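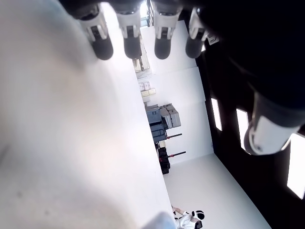 **Drostulico five-digit hand, firmware 4: bench notes**

We ran the Drostulico hand for 51 hours on an Aasen arm, against the two-jaw Sinia gripper it may replace at Lullargate. Control was by headset teleoperation throughout. Mass with the adapter plate is 586 g.

**Fingers.** The white segments have open slots, and lint gets into them. The rounded black pads hold cartons and smooth plastic well. On thin card they drag, and the Sinia is still the better tool there. Backlash at the fingertip was up to 5 mm by the end of the test.

**Thumb.** Good range, slow return. Operators learned to start the opposition move early.

**Wrist camera.** Useful for final approach. Anything held close to the lens goes soft and can fill half the view, so a second camera is needed for placing. The picture is also rotated relative to the room. Correct this in the headset settings before the first session.

**Controller.** Finger mapping drifted twice and needed a restart each time. Logs are plain text and easy to read.

Recommended for mixed-object work. For flat stock, keep the Sinia.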